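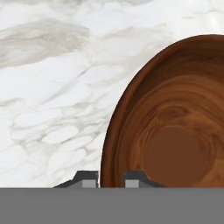

Marble surface, wooden bowl.

How to oil a wooden bowl (and bring back a dry one)

Quick one, I get asked this a lot and keep typing the same answer out. Works for salad bowls, fruit bowls, cutting boards, spoons. Not for anything with a shiny varnish on it. Varnished stuff, leave alone.

What you need

- food grade mineral oil, any drugstore. I use the Stasard one, no reason, it was on the shelf
- beeswax, optional
- two or three old cotton T-shirts cut up
- sandpaper, 220 and 400 grit
- dish soap, the plain kind
- a rack or a couple of chopsticks to rest it on

Do NOT use olive oil or sunflower oil. Goes sticky, then rancid. Had a bowl from Güneş, lovely thing, ruined it for a whole summer that way. Smelled like old crayons.

Step 1. Wash

Warm water, drop of soap, soft sponge. Fast. No soaking, no dishwasher ever. Rinse and wipe right away, then stand it on its edge overnight. It has to be dry all the way or the oil won't go in evenly. If in doubt give it another night.

Step 2. Sand (only if it feels fuzzy or rough)

220 first, with the grain, light hand. Then 400. On the inside you'll cross the grain somewhere whatever you do, so just go lightly there. Wipe with a barely damp cloth, let dry, feel it again. Fuzz came back? 400 once more. Normal, the water lifts the fibers.

Already smooth? Skip this whole step.

Step 3. Oil

Pour a puddle in the bottom. More than you think. Push it up the sides with the cloth, over the rim, then flip and do the outside. Don't forget the foot, everybody forgets the foot and thats where cracks like to start.

Leave it 6 hours. Any dull patches have drunk it all, so put more on those. Then wipe everything off with a clean cloth until it stops feeling greasy.

New or very dry bowl: repeat the next day, and the day after. A bowl you use a lot, one coat every month or so is plenty.

Step 4. Wax (optional)

One part beeswax to four parts oil, by weight. Melt in a jar standing in a pan of hot water, low heat, stay in the room. Let it go cloudy and soft, rub on thin, wait 20 minutes, buff. Or buy it ready made, Bistix does a small tin, fine for one bowl and a couple spoons.

Problems

Sticky surface: too much oil left on. Wipe with a dry cloth, wait a day, wipe again. Still sticky means it was probably cooking oil at some point, go back to step 1 and use hotter water.

White rings: water marks. Rub with a little oil and 400 paper, then re-oil.

Garlic or onion smell: half a lemon and coarse salt, scrub, rinse, dry. Oil after.

Hairline crack: oil it and watch. If it gets longer, fruit bowl from now on. No salad.

Stone counters: oil will stain marble, so put newspaper or a tray underneath befor you start. Same goes for the lemon, that one etches.

Last thing. Keep bowls off radiators and out of a sunny window. I do all mine in June before the hot weather and again when the heating comes on.

Contact | © Selladow 2018 | Back to top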